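Slide 1. Ballot deadlines and the courts
Mendmont, 2020-05-13

Start slow. They've just had lunch.

The Mendmont petition case: 400 signatures thrown out over the wrong color of ink. The clerk said blue wasn't allowed. The form said "dark ink." It took the court 13 pages to decide that blue can be dark.

Pause for the one person who laughs.

Slide 2. Who gets to sue
Standing, in plain words. You have to be hurt by the thing. Being annoyed by it doesn't count, or we'd all be in court by June.
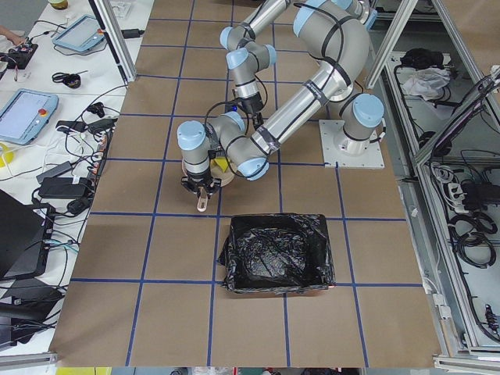 Robot arm over a table marked off in blue tape.

Slide 3. Timing
Two clocks: the printer's and the judge's. The printer's is the one that matters. Ballots go to press in June whether or not anybody has ruled. Mention the 5 days to appeal, and that the clerk's office counts them differently than the court does.

Skip the history of the statute unless asked. Please don't ask.

Slide 4. What to take back to your town
Read the form before you print the form. Get the ink rule in writing. Handout is by the door, 2 sides, black ink.

Questions until they need the room.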